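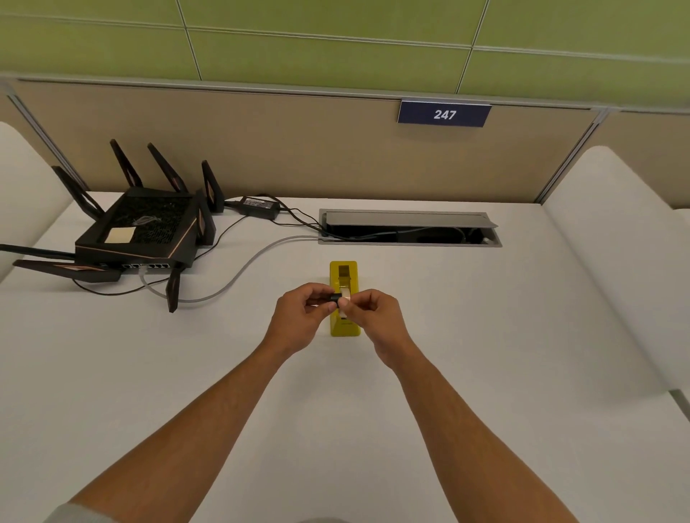
How long should one recorded example be?
As long as one complete task, from hands at rest to hands at rest. For most desk tasks in this course that comes to less than a minute.

Unit 5: Collecting demonstrations by hand

The Hidalside set has 1250 recordings of short desk tasks. After checking, 821 were kept for training. Another 399 went to the held-out set, and the remainder were dropped for bad labels or missing starts.

Terms used in this unit
Demonstration - one person doing one task, once.
Episode - the recording of that demonstration, plus its label.
Label - a short sentence in the present tense, such as "hold the small part over the tape dispenser with both hands."

Recording
Wear the camera at head height and look at what your hands are doing. Both hands should stay in view while they work. Small parts held between the fingertips are easily hidden by a thumb, so turn the wrist a little if you lose sight of the part yourself.

Leave the desk as you find it. Cables, routers and sticky notes are part of the data. A model trained only on cleared desks does badly on ordinary ones - the Falow group saw this in June, when their first policy kept reaching for power cords.

Do the task at your normal speed. If you fumble, carry on and finish. Mark the episode "recovered" and keep it.

Labeling
Name the object if you know what it is. If you don't, write its color and size. "Small black object" is an acceptable label; a wrong guess is harder to find later. Tanui, the labeling tool on the lab machines, will accept either.

For next time
Read the Indotberg report, sections on grasp type and two-handed tasks. Record five episodes of one task at your own desk, moving the objects between episodes. Upload them with labels before the lab session. Episodes without labels will not be marked.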